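Second Progress Report to the Prarkar Education Fund
Project: Student Robotics Club, Computer Teardown and Rebuild
Prepared by: Tươi Hầu, club advisor
March 4, 2021

Dear Mr. Wuyts,

We are past the halfway point and I have a lot of good news to share. The students have moved from practice blocks to real desktop computers, and the energy in the room on club days has been wonderful.

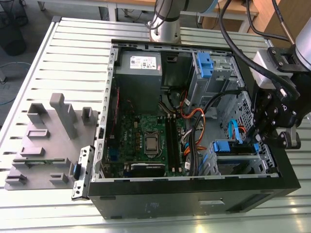
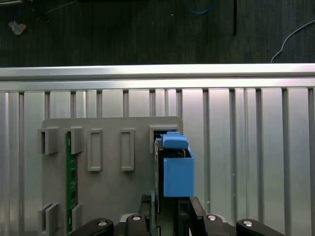
First photo: the tower on its side on the slatted table, one arm over the drive bays. Second photo: wrist camera view of the gripper at the fixture plate.

What we set out to do

The goal in our application was for students to program a pair of arms to take parts out of a donated desktop computer, set them in a fixture, and put them back. We split this into six tasks, starting with the easiest grips and ending with the cables. Four tasks are now running in some form. The other two are cables, and I will get to those.

Where we are

Fixture plate. Hường Tô and Duyên Chu designed the plate over winter break and printed it in gray. They are on their fifth version. The early ones held a part nicely but gave the fingers no room to let go of it, so the girls moved the raised blocks farther apart and tried again (and again!). Hường now keeps a notebook of every change with the reason beside it, a habit she picked up without any prompting from me.

Gripping. Nghĩa Thái leads this group. The black fingers do well on parts with flat sides and poorly on anything thin or curved. His team logged 559 attempts between the start of January and last week, and in 896 lines of code they now have a routine that slows the arm before it closes the fingers. Some of those lines are comments arguing with each other, and I have let them stay.

Wrist camera. We had planned to add this in the final term. The students pushed for it early and I am glad they did. A view from the side tells you where the arm is, but the wrist view tells you whether the fingers are lined up with the slot, and the group debugs much faster with both on screen. Glare is still a headache. The ribbed aluminum panel throws bright bands into the picture, and the software sometimes takes one of them for the edge of a part. Duyên wants to try matte tape next.

Cables. These remain the hardest thing in the project. Power wires loop across the middle of a case and never sit the same way twice, and the students have learned to respect them. For now the arms work only in places they can reach without moving a cable. Nghĩa's group has asked to spend two sessions purely on pushing a cable aside and holding it there — I said yes right away.

Students

Nine students are enrolled, the same number as in the fall. Three of them had never opened a computer before joining. We spent the first two sessions of the term with hand tools only, naming parts and talking about what should never be pulled, and I would do it that way again.

Spending

The Grajales store gave us the school rate on filament and fasteners, so that line is under budget. Replacement gripper fingers from Drillent cost more than planned and took a month to arrive. I would like to move the filament savings to cover a spare set. Please let me know if you need a formal request for that change.

Next steps

Through the spring we will work on returning parts to the case, which takes much finer alignment than removing them. The students also want to enter the Jirkano student showcase in August with a full remove-and-replace run on one part, start to finish. It is ambitious, but they have set the target themselves and I think they have a fair shot at it.

You would be very welcome at any of our sessions. The students have questions for you, mostly about your own first job in automation.

With thanks from all of us,
Tươi Hầu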